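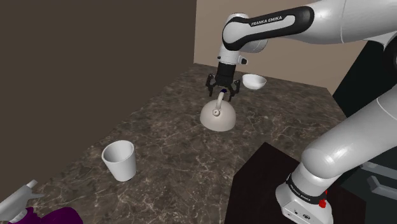 Simulated render: Franka Emika arm with its gripper above the handle of a white kettle.

Stanavau Furniture Listings

Retail product text for home furniture, collected from the catalog pages of two store chains, Prustden and Aguiar. Version 13, released in September.

Contents
The set holds 1037 listings: stools, dining chairs, side tables, dressers and bed frames. Each listing is one row in listings.csv. Mattresses and rugs were dropped in version 12.

Fields
sku: store item code, kept as text so that leading zeros survive
store: prustden or aguiar
title: product name as shown on the page
body: description with line breaks removed
finish: color or stain name, lower case
width_in, depth_in, height_in: inches, one decimal place
area_text: the "serving the area of" sentence, if the page had one

Splits
train: 700
dev: 137
test: 200
Colorways of the same item always share a split.

Known problems
Aguiar gives seat height instead of full height for some stools. These rows have seat_flag set to 1 and should be left out of any size task. Finish names are not merged across stores, so "gray" and "grey wash" are separate values. Prices and stock status are not included.

Loading
Files are UTF-8, comma separated, with a header row. Empty cells mean the page gave no value.

Changes in version 13
Fixed swapped width and depth in the Prustden dressers. Added area_text for the Ponodton stores.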